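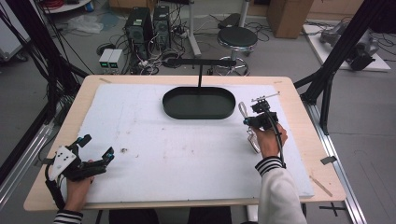
Page last updated: June

3.2 The stand, the tray and the board

I should say something about the furniture, as reviewers of our Wilham paper kept asking what people were hanging their keys on. It's a small oval tray with a thin upright post and a bar across the top, the sort of thing you'd put by the front door. We call it the Kolberg stand, after the shop Nithin Chettiar got it from (he went in for lightbulbs). It sits on a big white board laid over a birch-coloured table, and the board has picked up a fair few scuffs and smudges. I rather like them!

Naveen Rastogi wanted a fresh board for every session. I didn't, partly out of laziness and partly because nobody's hallway shelf is spotless, and in the end we kept the same one for the whole of the Zekcombe set. That set has 148 hangings in it, spread over 22 sittings, and you can follow the board getting grubbier as you go through them.
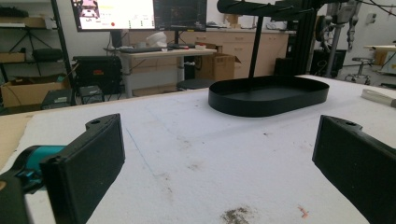 The bar is where most of the trouble comes from. The post holding it up is thin, so a clumsy approach can nudge the whole stand along the board before the strap is anywhere near. We thought about gluing the tray down and decided against it, as people at home don't glue theirs down either. Each hanging could take up to 50 seconds and then we called it a miss, whether or not the strap was halfway on.

A word on where things end up. Naveen and I argued for ages over what counts as "hung" (I still think I was right). Our rule is that the strap has to be over the bar with the tag clear of the tray, so a tag lying in the bottom is a miss even if the strap is still looped on. The Raju scoring sheet, which we borrowed for the earlier work, was happy with either, so please don't compare the two sets of scores directly.

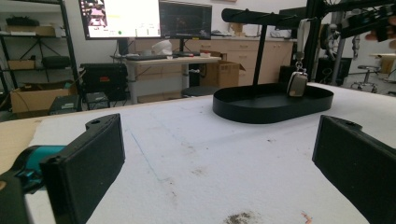 Figure 4. Key tag hanging by its white strap from the right end of the bar, just above the tray rim.

The right end was the favourite by a long way, and I'd put that down to habit as much as anything. I come back to the left end in Section 3.3, where the misses are.

We use cookies to remember your reading preferences. Accept | Manage settings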